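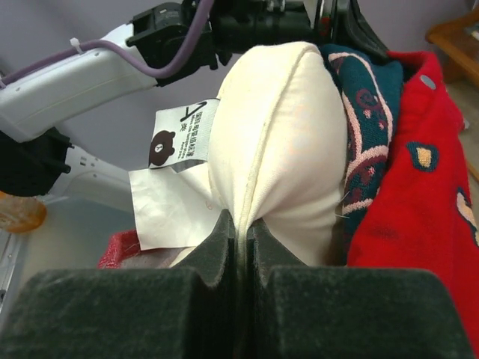 Almofada creme com costura em vivo e duas etiquetas do lado esquerdo.

Léonie Hamel dorme mal há tanto tempo que já fala da insónia como quem fala de um cunhado: não gosta dele, mas sabe a que horas aparece. "Às três e dez", diz, mexendo um café que, segundo os próprios conselhos, não devia estar a beber. "Chega, senta-se e quer conversar sobre o IRS."

Foi desta convivência que nasceu Noditz, o boletim que escreve há vários anos para pessoas que não dormem, e depois o livro com o mesmo nome, que a editora Besnard publica em agosto, mês em que, no entender da autora, ninguém prega olho por causa do calor e portanto há mercado. São 200 páginas sobre camas, quartos, vizinhos de cima e a indústria que prospera à custa de tudo isto. Não ensina a dormir. Hamel insistiu em que a frase constasse da contracapa, a editora insistiu em que não constasse, e chegaram a um acordo: está na badana, em corpo pequeno.

Conversámos numa terça-feira de manhã na cozinha dela, com a janela aberta para um pátio onde alguém batia um tapete com uma convicção notável. Léonie Hamel nasceu em França, vive em Setúbal desde os vinte e poucos anos e fala um português impecável, excepto quando se irrita. Irritou-se duas vezes, ambas a propósito de colchões.

"Comprei um Manditz", conta. "O vendedor deitou-se ao meu lado na loja para me mostrar a independência de leito. Um senhor de gravata. Pedi-lhe que se levantasse e ele respondeu que eu não o tinha sentido deitar-se, o que era prova da qualidade do produto. Eu tinha-o sentido perfeitamente. Comprei o colchão para poder ir-me embora."

O Manditz trazia 90 noites de experiência gratuita. Hamel dormiu mal nas 90 e, na manhã seguinte, telefonou para o devolver. Explicaram-lhe, com toda a simpatia, que o prazo acabara de terminar. O colchão continua no quarto. "Já não lhe guardo rancor. Ele também não pediu para vir."

O livro é mais interessante quando se afasta do catálogo de desgraças e entra na história. Há um capítulo sobre o hábito antigo de partir a noite em dois sonos, com um intervalo a meio para rezar, remendar roupa ou visitar o vizinho. Hamel quis experimentar. Deitava-se às nove, levantava-se à uma e procurava uma ocupação digna. "Na primeira semana li. Na segunda limpei o forno. Na terceira apanhei-me a engomar panos da loiça às duas da manhã e percebi que os antigos tinham, pelo menos, conversa. Eu tinha o ferro."

Pergunto-lhe pelas aplicações. Suspira. Durante um inverno inteiro usou a Stutik, que atribui a cada noite uma nota e, de manhã, uma frase de encorajamento. "Uma vez acordei bem-disposta, coisa rara, fui ver, e tinha tido 30 em cem. Fiquei péssima o dia todo. No dia seguinte acordei desfeita e deu-me os parabéns." Apagou-a pouco depois, mas admite que ainda sente falta da frase. A preferida dela era "O seu descanso está a ganhar forma", que recebeu após uma noite passada em branco nas urgências, a acompanhar o marido com uma cólica renal.

O marido, diga-se, dorme. Aparece no livro com a inicial P. e em quase todas as páginas está a ressonar. Segundo a mulher, adormeceu numa mudança de casa, num casamento em que era padrinho e uma vez de pé, num ferry. "Perguntam-me se ele leu o livro. Leu o primeiro capítulo. Depois adormeceu."

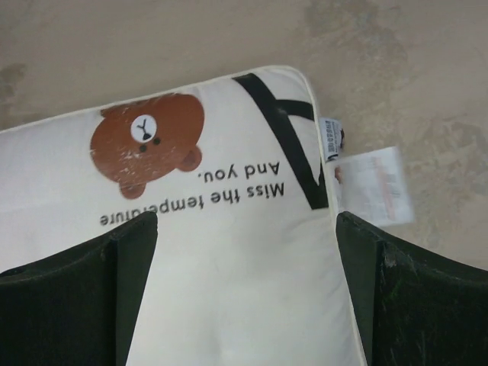 Vale a pena gastar muito dinheiro numa almofada?
Depende da posição em que se dorme: quem dorme de lado costuma precisar de uma mais alta e firme, quem dorme de barriga para baixo de uma bem baixa, e em ambos os casos a altura conta mais do que o preço.

A pergunta é a que mais lhe chega por correio, e Hamel responde-a sempre com a mesma paciência. As outras variam. Há leitores que querem saber para que lado deve ficar a cabeceira, se o gato pode ficar, se é normal discutir em sonhos com um chefe já reformado. O boletim tem hoje cerca de 142 leitores que escrevem com regularidade, quase todos entre as duas e as cinco da manhã, e ela responde à mesma hora. "É uma correspondência muito rápida. Os correios do século dezanove não faziam melhor."

Quanto a conselhos, custa arrancar-lhos. Acaba por conceder três ou quatro coisas que qualquer médico diria: levantar-se sempre à mesma hora, sair da cama quando o sono não vem, deixar o telefone noutra divisão, consultar alguém quando a coisa se arrasta. Ela consultou. A médica recomendou-lhe que escrevesse as preocupações num caderno antes de se deitar. "Enchi o caderno. Passei para outro. A certa altura estava a preocupar-me com o estilo." Foi o segundo caderno que mandou à Besnard.

O tapete do pátio calou-se entretanto. Léonie Hamel serve mais um café, oferece-me outro, e quer saber a que horas é que eu costumo acordar. Digo-lhe que às quatro. Vai buscar um papel e aponta-me a morada do boletim.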